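Brevach Gripper Kit, evaluation notes and data card

Revision of November 9, 2025

What this is

Notes and a small set of recordings made while we tried out the Brevach kit, a pair of hand-held grippers sold with recording software and a conversion script. The vendor's pitch is that you can teach a robot arm kitchen chores without owning the arm. We wanted to know how much of that holds up before paying for a second kit. The short version is that the grippers are decent, the software is mediocre, and the pitch is ahead of both.

We bought the kit at list price. Brevach did not see this text before it went up.

Contents of the release

episodes/ — 19 recordings, one folder each
calib/ — lens and marker calibration, 2 files, one per gripper
convert/ — our patched copy of the vendor script
notes/ — plain text logs, uneven in quality

Of the 19 episodes, 6 failed to align between the left and right grippers. They are still in the folder with the suffix _bad. Please don't train on them and then tell us the data is poor.

Tasks

The tasks come from the Brevach starter list, which is called Rama in the manual and in the menu of the software. Rama is supposed to be a graded set of tabletop jobs. We could not find any grading in it. Three of the jobs are recorded here: moving toast to a plate, scooping grains into a bowl, and setting a bottle upright. The manual also lists pouring, which we skipped after reading the safety page.

The station uses ordinary kitchen things on a wooden tabletop, with black cloth hung behind it.

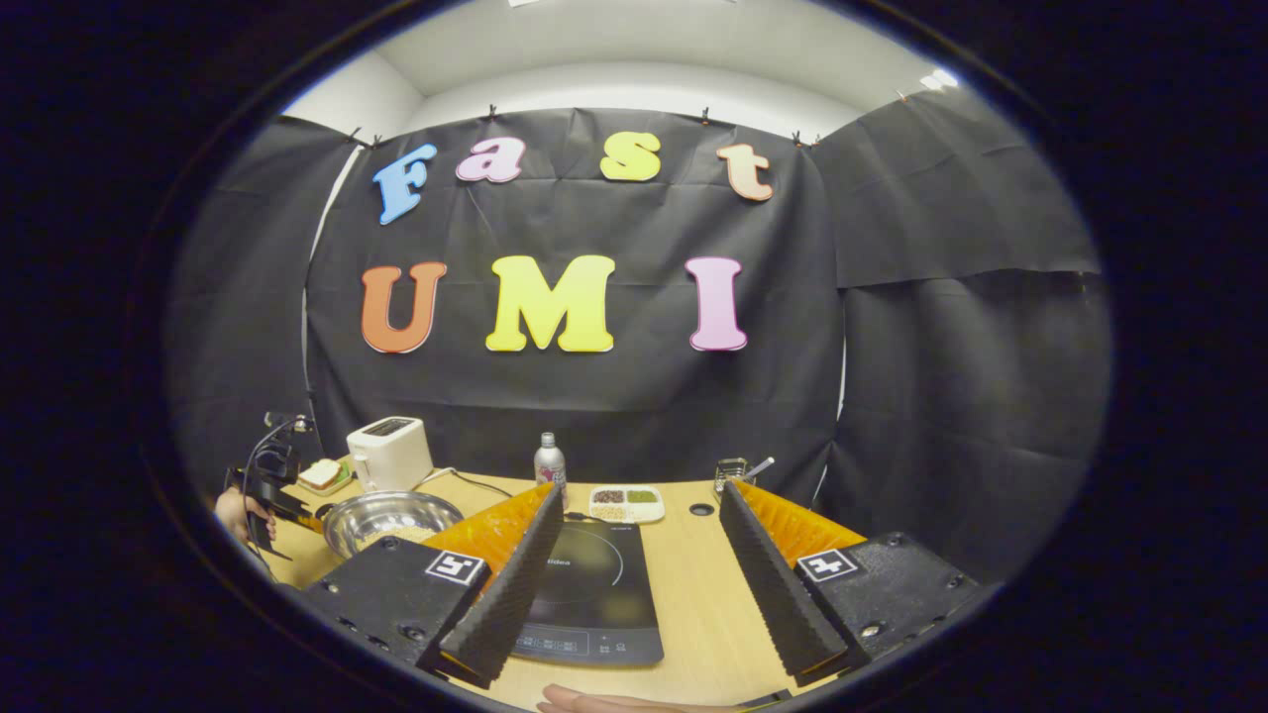 Station as seen from one gripper, with the cooktop in front and the toaster and plate at left.

What the vendor claims, and what we got

"Ready in minutes." Setup took us an afternoon. Most of that went into calibration, which stops without an error message if a marker is lost partway through. Run it with the --verbose flag, which the manual does not mention.

"Works in any room." Maybe. Tracking drifted badly on shiny surfaces in our first tries, and the support page says to avoid them. A cooktop is a shiny surface. So is a steel bowl. Anyone selling a kitchen kit should expect to meet both.

"Robot-agnostic." The script writes two output formats, and only the one for Darus arms loaded without edits. The other had the gripper width in the wrong units. Our patch fixes that, but it has been tested on one machine only.

The soft finger pads are the part we liked. They are easy to swap and we have no complaint about the grip on toast, bottles or cups. Wrist comfort is another matter — long sessions are tiring, and the later episodes are sloppier for it.

Known problems

Timestamps on the right gripper run late in some files. The offset is not constant, so a single correction will not fix it.

Audio was recorded by default and has been stripped.

Grain tasks have no success labels. We could not agree on what counted as a full scoop.

One operator and one table. Do not expect a policy trained on this to cope with your kitchen.

Comparison

We had hoped to run the same tasks with the Sayegh kit, which costs more and claims less. The loan fell through, and the vendor now says December. Until that happens, nothing here should be read as a ranking.

Use

Python 3 is required. Run convert/run.py with the episode folder as the only argument. Output goes to out/, and existing files there are overwritten without asking (vendor behavior, left as is).

License

Recordings and notes may be reused with credit. The conversion script remains under Brevach's own terms, which are in convert/LICENSE and worth reading before you ship anything built on it.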